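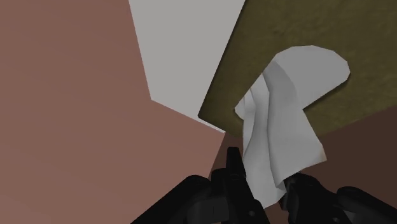 Gripper holding a white cloth, simulated render

Tick pathogen sequencing kits, worth it?

quillback_59
Posted 12 November 2018
Our lab is thinking of switching from plain PCR to the Ciletti enrichment kit for field ticks. The brochure says it picks up Babesia at levels PCR misses. List price is $239 a box. Has anyone run it on real samples and not spiked ones?

mudsnail
We tried it in October on ticks from the Stonby plots. It found more positives, sure. It also found Babesia in one of our water blanks, so I don't know what "more" is worth.

peptonebroth
One bad blank is a bench problem, mudsnail. Did you set up in a separate room? We've used Ciletti for a full season and the blanks were clean.

mudsnail
Separate room, separate pipettes, fresh tips. We opened a new box and got the same thing. I'd like to see your blanks next to your read cutoff, please. With a high enough cutoff everybody's blanks are clean.

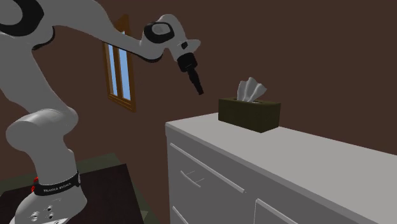 And the cutoff is my real gripe. The manual tells you to call a positive at 2 reads. Two! Barcode hopping alone can give you that on a busy run.

quillback_59
The rep showed me a poster from the Grornau group with 2,204 ticks on it. Sounded solid to me.

hemolymph
I saw that poster. Big number, but look at how many were checked by a second method. Only the positives were retested, so you learn nothing on what the kit missed. And the retest used primers for the same gene.

peptonebroth
Retesting positives is normal for a survey. You can't rerun every negative on a grant budget.

hemolymph
Then don't print a sensitivity figure. You can't get one from that design.

quillback_59
OK, so what would convince you two?

mudsnail
Blood smears or a second gene target on a random set of negatives, and a blank on every plate with the raw counts shown. The Nagano protocol does most of this and the reagents are cheaper. It's slow, though, and the DNA cleanup is a pain with engorged nymphs.

peptonebroth
Slow is putting it kindly. I still say buy one box and run it beside your PCR.

quillback_59
One box it is, with blanks on every plate. I'll post the raw counts when I have them.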